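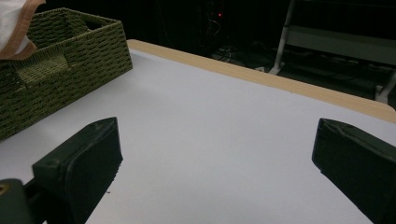
Last updated: 30 Dec 2022

Flatach Oltivau work table, reviewed after two winters of sewing

I sew curtains and cushion covers at home, and sometimes clothes for my nieces. For many years I did the cutting on the floor and the sewing on our dining table, and each evening everything had to go back into bags so that we could eat. In July of last year I bought the Oltivau table from Flatach. I wrote a short review then, after one week. It was too kind in some places and unfair in one place, so I have written it again from the beginning.

I paid 364 dollars with delivery. I have no relation with the company, and they did not answer my only email to them, which I will come to later.

Why I wanted this one

I had three wishes. The top should be light in color, so I can see dark thread and pins on it. It should stand still when the machine runs fast. And it should be high enough that I can cut standing up without pain in the lower back the next morning.

Most tables sold for sewing have a hole or a lift for the machine. I did not want that. My machine is old and its base does not fit in the modern openings, and also I use the same table for cutting, and a hole is then in the way. So I looked at ordinary work tables and desks, and this is a review of an ordinary table used for sewing. If you do something else at yours, half of what I write may be of no use to you.

Before ordering I went to see it at Mfaume, a furniture shop one hour by bus from my home. They had it in the corner with a printer on top. The salesman let me move the printer and lean on the table with both elbows. I also asked him to hold one end while I shook the other. I recommend doing this even if it feels a little foolish.

Delivery and putting it together

The table comes in two boxes. The legs and the frame are in the long box and the top is alone in the flat one. The top weighs 18 kilos. I could slide it through the hallway but I could not turn it over by myself, and my neighbor Mutua Kombo came to help with that part. If you live alone, plan for this.

The instructions have drawings and no words, which is good for me, but step four and step five show the frame from opposite sides and I put one rail on backward. The screws went out again without damage. There are 18 screws in the bag and they are all the same length, so at least you cannot confuse them. The small key in the box is soft metal, and it began to slip on the last leg. Use your own if you have one.

We finished before lunch, including the mistake.

One advice: do not tighten anything completely until the table stands on its feet. We tightened each leg as we went, and the table rocked. Then we loosened everything, stood it up, pressed down on the top and tightened again, and it stopped.

The top

It is matte white with a light tan edge, and the corners are rounded. I was worried about white. My mother said it will look dirty in one month. It did not, but it asks for more wiping than our brown dining table. Tea leaves a ring if you leave it for the night. Tailor's chalk comes off with a dry cloth, the blue kind and the pink kind both. The waxy chalk needs warm water and a drop of dish soap. Ballpoint pen I have not managed to remove fully, there is a short line near my left hand that I now know very well.

The matte surface is what I like most. My lamp is directly over the table, and on a shiny surface I would be looking at the lamp all evening. Fabric slides on it well enough. Silk and lining slide too well, so for these I put an old cotton sheet under them and clip it to the edge.

Pins do not mark it if you drop them. A seam ripper does. I do not use the rotary cutter without a mat and you should not either, on any table.

The iron I keep away from it. I tried a folded towel with a wool pressing mat over it, and after a long pressing I felt warmth in the table when I put my hand under the towel. Nothing happened to the top, but I became careful and I press on the ironing board again.

The edge is smooth and this is more important than it sounds. When you pull a long curtain over the side of a table again and again, any rough place will catch the threads. On my old dining table there was a splinter which pulled two loops in a linen panel, and the panel was for a customer. I have had no pulled thread on the Oltivau.

The size

It is 70 cm from front to back. For the machine this is comfortable, with enough place behind it for the fabric to lie down instead of falling on the floor and pulling at the needle. For cutting it is a bit narrow. Curtain fabric folded in half often comes wider than that, and the rest hangs over. I solved it with a folding table of the same height which I push against the long side on cutting days. Flatach sells a deeper version in some countries, but when I was buying it was not offered to me here.

Does it shake?

A little, at full speed, when the machine stands in the middle. The middle of any long table is the weakest part and this one has only a single rail under it. When I put the machine near the left leg, the shaking is gone and the scissors stay where I put them. On slow seams I notice nothing in any position.

After the first winter the shaking came back. I found that two screws had become loose, both on the side of the machine. I tightened them and wrote myself a note to check at each change of season. I have needed to do it once more. 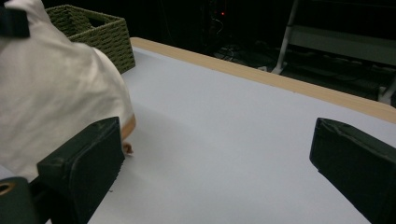
The height, and my complaint

The legs can be set to several heights, with a button that jumps into a hole. In my first review I wrote that the highest position is too low for cutting. This was the unfair part. Seul-gi Song, who teaches the pattern class I go to, read it and asked me if I had pulled out the lower feet also. I had not. The feet screw out by some centimeters more, and with this the table is right for me. The drawing shows it, very small, on the last page.

But my complaint is still there in another form. Changing the height takes time and two people. You have to lift one end while somebody presses the button and moves the leg, and then do the other end. In the shop they told me I could sit in the morning and stand in the afternoon. In theory yes. In my home I changed it often in the first weeks, and after that I left it high and bought a tall stool at a secondhand market. The foot pedal then stands on a wooden box. It is not elegant but it works for me, and my back is better than before.

If you want to change between sitting and standing every day, take a table with a crank or a motor and pay more.

Compared with the Foromar

Seul-gi Song has the Foromar in her class, so I have used it on many evenings. It costs less and it is lighter. The top is dark gray and has a slight shine. It folds, and for a small apartment this could decide the question.

For sewing I like it less. The folding line goes across the middle of the top, and dust and small threads collect there. Pattern paper also makes a crease on it if you press hard with the tracing wheel. It shakes more than mine, wherever the machine stands. On the other side, the Foromar has a hook under the top for the pedal cable and Flatach did not think of that. I used tape for the cable and the tape has already been replaced many times.

The email

One of the plastic covers on the feet split in the first autumn. It is a small part, and I asked Flatach by email if I can buy one. No answer came. I wrote to Mfaume and they sent me a full set of four in an envelope without asking for money. So I would say, buy from a shop and not from the Flatach website, even if the website is a little cheaper that week.

What I would tell a friend who is asking

Buy it if you have a room or a corner where it can stay. It is heavy and it does not fold, and you will not want to carry it back and forth.

Clean it with a damp cloth and nothing strong. A powder cleaner made one spot smoother than the rest of the top, and I see it when the evening sun comes in from the side.

Put felt under the feet if you have a wood floor, the plastic covers make gray lines on it when the table is pushed.

Do not pay for the matching drawer. I ordered it and sent it back. It hangs so low that it touches my knees when I sit, and it is too shallow for the big scissors. I keep pins and bobbins in a cookie tin.

My score is four out of five. In the first review I gave three and a half. The missing point is for changing the height and for the email. I have the fabric for my sister's bedroom curtains waiting now, a heavy velvet, and if the table behaves differently with that much weight hanging from one side I will add it to this page.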